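Ticket 1189 – Packing cell stops and asks for a human
Raised by: Ntombi Motaung, packing bench, Remthorpe site
Opened: July 10, 2021
Priority: I put High. It has been changed to Medium. I have changed it back.

The arm on bench 2 stops above the table and the panel says "TARGET UNCERTAIN – ATTEND". I attend. I press Resume. It moves a hand's width, thinks better of it and asks for me again. I was told in December that the cell would free me up for more interesting work, and I would like to record that pressing Resume is not it.

Things I tried before writing in, so that you needn't suggest them:
Turned it off and on. Same.
Turned it off, had a cup of tea, turned it on. Same, though I felt better.
Ran the Tallari calibration routine from the menu. It said "Success" and then stopped on the next basket.
Swapped to the other job file, the one for cartons. It went looking for cartons.

Reply from Soon-im Na, automation support

Thanks, Ntombi. Could you tell me which baskets you're running? The job file on your cell was taught on the grey plastic trays from Gakport, and the log shows 138 stops on one shift, all with the same code. Please also check the lens on the wrist camera and leave the arm where it stops next time, so I can pull the picture from it.

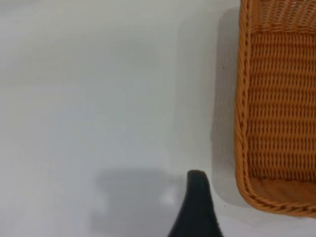
REMTHORPE SITE – PACKING AND DESPATCH

Wrist lens wiped with the proper cloth. We are on the woven baskets now, the honey-coloured ones, for the Mtshali gift order. The grey trays went back to the stores when the order came in. I assumed somebody had told the robot.

Reply from Soon-im Na

Nobody had told the robot, and I'm afraid nobody had told me either. It finds a tray by its edge, and the edge it was taught is straight and plain. Your basket has a thick twisted rim with a rounded corner, and there's a soft shadow lying on the table all down the left side of it. My guess is that the software can't decide whether the basket starts at the rim or at the shadow, so it does what it was set up to do and calls you.

There are also a couple of tiny dark specks on the table in that shadow. Crumbs, possibly. I don't think they are the cause but please wipe the table before the next run.

Reply from Ntombi Motaung

Table wiped. No comment on the crumbs. Still stopping.

For what it's worth, when we packed these by hand the new baskets took one sentence at the morning briefing: "They're wicker now." I am not against the arm. My shoulder is very much in favour of it. But the job used to be packing, and at the moment it is standing next to something in case it loses its nerve, and you can't get on with anything else while you're waiting for the beep.

Reply from Soon-im Na

Fair. Two changes made from this end:
1. New job file, WOVEN_A, taught on the rim of your basket. Pick it from the menu before you start.
2. Shadow filter turned up. If it begins missing baskets altogether, tell me and I'll bring it down a notch.

Please run 10 baskets and note the stops. I've also asked for packing to be copied in on job file changes, and for you to have a login so you can teach a new container yourself. It takes a short training session, and there are biscuits.

Reply from Ntombi Motaung

Ran 10. Two stops, both near the start, none after. I labelled a whole pallet in the meantime and remembered what that was like. Will do the training. Please leave the ticket open until I've seen a full shift.

Status: Open, monitoring
Priority: Medium (changed by system)

Comments (4)

despatch_lurker
We get the same message at our end whenever they change the tape. Can we have a login too?

Benchfour
Number of times I have pressed Resume without looking at what I was resuming: no comment.

despatch_lurker
Is it real wicker or the plastic sort? Asking as the file might need to know.

N. Motaung
No idea, it's got a weave and it's orangey. Pick WOVEN_A and stand back.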